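Masri under-desk drawer cabinet, white

Small drawer unit that tucks in under a long desk – fits the Baster and the Prellari, both in white too. Comes flat, 13 screws, allen key in the bag. Takes one person an evening if the phone stays off. $86, or $179 with the Baster desk. Spare runners avaliable, ask at the Indevska counter. 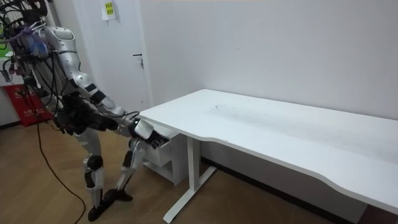

How much weight can the top drawer take?

Keep it under 4 kg. Paper, chargers, pens all fine.

Wipe clean with a damp cloth, no bleach. Pick up only on Sunday, bring the order number. Returns ok if the box is unopend – opened ones get store credit.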